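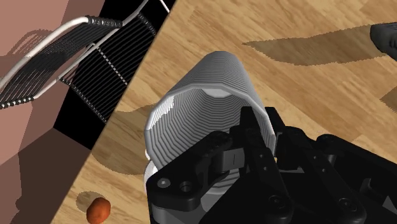
Two weeks in, Thư Lương's verdict was that the Orkside kit taught her to drive a gripper and taught the gripper very little. I wouldn't go quite that far, but I've had the thing for most of a month and I keep coming back to that remark.

Orkside sells this as a starter kit for teaching by demonstration. You get a hand controller, a license for the simulator and a training tool that is supposed to turn your recorded runs into something the gripper can do by itself. The box says you can teach a new task in an afternoon. I paid 964 dollars for the version without the arm, and I'm glad I didn't start with the full set at 2720.

Let's start with the controller. It's comfortable, and the trigger that closes the fingers has a nice long pull. What it doesn't have is any kind of push back. In the simulator you close the fingers on a ribbed white cylinder and your hand feels exactly the same as if you had closed them on air. So you watch the screen, and you squeeze too hard, and the recording saves you squeezing too hard. The manual calls this "capturing natural human skill." My natural skill involves feeling what I'm holding.

The simulator itself looks better than I expected at this price. Wood floor, shadows, a corded chair off to one side. Tilted grasps are where I spent most of my time, with the open end of the cylinder pointing up and the fingers down around the lower half. Getting there by remote control is slow. The view swings with the wrist, and until you learn to ignore that you will overshoot.

Then there's the training. The quick start guide says 5 demonstrations will do. With 5 I got a gripper that went to the right general area and closed next to the object. I recorded almost 60 before it did the grasp more often than it missed, and that was with the cylinder starting in the same place each time. Move it a hand's width and you're back at the controller. The guide has one line on this, under Tips.

I did like the replay tool. You can scrub through a run, trim the part where you dithered, and throw out the bad ones. Tâm Đặng told me to be much stricter about throwing them out, and my results did get better after that.

Support answered in 2 days and was polite. They said guided teaching, where you move a real arm by hand, is coming in June – for the full set only. I asked if the simulator recordings would carry over to that arm and was sent a link to the same quick start guide.

If you want to practice remote control and find out how you feel about it, the kit is fair value. If you need a task taught by dinner time, keep your money until somebody shows you an unedited run on hardware. I'm keeping mine for the replay tool, and the controller works fine with other software once you install the older driver from their downloads page.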